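Where Things Land: Temporary Surfaces in a Shared Workroom

Project report by Mali Cadwaladr and Sebastian Stanciu
Supervisor: Pouran Talebi

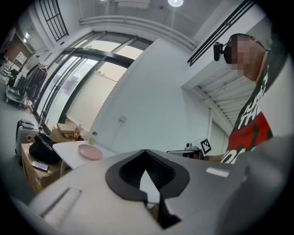
Our project began with a simple question: what does a room do when it runs out of shelves? The workroom on the second floor of the Grivside building was furnished, on paper, with enough storage for everybody who uses it. In practice, people put things down on whatever is closest to waist height and then forget they were ever carrying them. A cardboard box against the wall is a good case. It has a flat brown box on top of it, so it has been promoted from container to table. Its neighbor holds up a black bag and a smartphone, lying face-up right at the front edge, where a passing knee could settle the matter. The actual table has a pink plate and a bottle on it and plenty of opinions from us, which we will get to.

1. What we set out to do

The assignment asked us to study one everyday habit in one room and propose a change costing next to nothing. Sebastian wanted to study the kettle. Mali wanted to study coats. We compromised on surfaces, which neither of us had asked for, and which turned out to be a larger subject than the kettle.

We defined a "temporary surface" as anything that holds objects but was not bought to do so. Boxes count. Suitcases count when lying flat. Chairs caused a long argument and were left out.

2. Method

We watched the room for one week in January, all 168 hours of it in theory. In reality we were there mornings and late afternoons and relied on a paper log taped by the door for the rest. The log had three columns: what you put down, where, and whether you meant to come back for it. Most people skipped the third column. One entry reads, in full, "stuff, there, yes."

We also made a floor plan in pencil and marked each temporary surface by hand. The plan had to be redrawn twice, both times after somebody moved a box to be helpful.

3. What we found

Boxes along a wall get used first. They are easy to reach, they don't belong to anybody in particular, and a closed lid looks a lot like permission. Once one thing is on top, others follow within the day. Domnica Bălan, who shares the room with us, called this "the first sock problem," and we have adopted the term without asking her how she came by it.

Hard-shell suitcases behave differently. The silver-gray one was left standing, and a standing suitcase is safe from the pile. It does, however, get things leaned against it, and it works as a kind of fence that marks where the boxes end. When we asked if it could go under the clothing rack, we were told it was fine where it was. It had been fine there since before the semester started.

The clothing rack is the room's one success. Coats go on it. They come off it again. We considered studying why and decided this was a different project.

The table was a disappointment to us as researchers. We expected it to be the worst offender, but it stayed fairly clear all week, and people apologized to us for leaving plates on it. Nobody has ever apologized for a box.

4. The proposal

We suggested a low bench along the wall with open space under it. Boxes go below, where their lids are out of reach, and phones and bags go on top, set back from the edge by a raised strip. We priced one design from Kotwood and one we would build ourselves. The second was cheaper until we included tools.

A cardboard mock-up stood in the room for 2 days. It was used at once and then covered completely, so we count that as adoption. By the second afternoon somebody had put a box on it.

5. Problems

The week was too short and we were too visible. People tidied when we came in with the clipboard. We also contributed to the data: Mali's scarf appears in the log four times, under four descriptions.

Amra Nedeljković read our draft and pointed out that we never asked what was inside the boxes. She is right. If they hold things nobody needs, a bench only gives them a nicer place to stay. We would start there next time, with the owners present and a roll of trash bags.

6. Remaining work

The floor plan still needs a clean copy, and the log needs typing up. The mock-up is being kept until the review, flattened, behind the door.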